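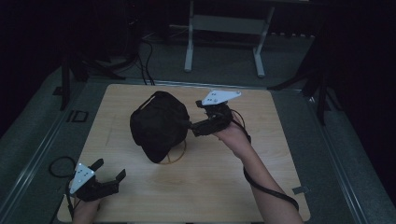 Kekby, 25th February. I get asked one thing more than any other, usually by people holding a basket of washing: can your machines do my chores yet? Short answer, not really. Longer answer, come and see us, because we're getting somewhere and I'd love to show you! We're called Flaltetti, and we teach robot arms by doing the jobs ourselves with a gripper in each hand (white marker plates on both, so the computers know where our hands went). Soft things are the hard part. Take a black fabric bag, all creases and lumps, with one little strap loop on top. You or I would pick it up without a thought. With a pair of black jaws pressed against the side of it, you suddenly have to think about where cloth gives and where it doesn't, and so does the robot.

I'm Romain Texier and I run the chores side of things, so I'm the one who gets to say how we did this winter. In December we gave Vlad, our two-armed machine, 100 tries at picking up a soft bag and putting it down in a marked spot. It managed 8 in the first week, which made for a quiet Friday lunch, I can tell you. By the end of the month it was doing far better on bags it knew and still making a mess of any bag it didn't. Socks are worse. Please don't ask me about duvet covers.

"I'd let Vlad clear a shop counter with me standing next to it," says my colleague Florian Besson, who looks after our shop-floor trials. "I wouldn't give it the keys and go home."

I'm with Florian on that. If somebody tells you a robot will be sorting your whole house out by next Christmas, ask to see it handle a bag it has never met.

We're opening our doors in the old Kumis works (built in 1913, and draughty with it) from 10 o'clock today. You can have a go with the grippers yourself, and it's harder than you'd think! Entry is free, children are welcome with a grown-up, and there's tea. Press can speak to Florian or me on the day, just ask at the front desk.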